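Print this page | E-mail to a friend
Reading time: 3 minutes

Can a robot really sort blocks?

You may have seen a video of a robot doing something amazing, like a backflip. Videos like that are fun. They also leave out all the times the robot fell over. So when the robot club at Lanier School said its robot arm could "sort blocks by itself," we had some questions.

First, what does "sort" mean? When you sort socks, you look at each one, think about which pile it goes in, and move it. A robot arm can do the moving part. The looking and thinking parts are much harder, and people often skip over them when they talk about robots.

Sunee Tanasarn, 12, wrote most of the club's program. She says the arm does not know what a star is. It has a list of colors and a list of places. If a block is called green in the program, it goes with the greens and blues. If it is called red, it goes with the reds and yellows. Shape does not matter at all.

"People think it's smart," she says. "It's following my list. If my list is wrong, it does the wrong thing really neatly."

The club began in August and has 18 members. Their program is 3813 lines long. That sounds like a lot of brain for a few blocks! But Chaiwat Siriwan, who teaches the club, says most of those lines are there to stop the arm from bumping into things.

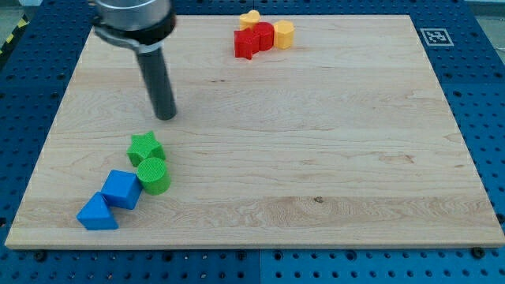

Green and blue blocks in one group, red and yellow in the other. The rod is close to the board but isn't touching a block.

Does the arm push every block to the right place? The club says "mostly." That is a word to watch out for. Mostly could mean nine times out of ten, or six. We asked for the scores, and the club is still writing them down.

Try this at home: write a list of steps for sorting your crayons, then ask a friend to follow it exactly – no guessing allowed. See where they get stuck.

This site uses cookies. By reading on, you agree to our use of cookies.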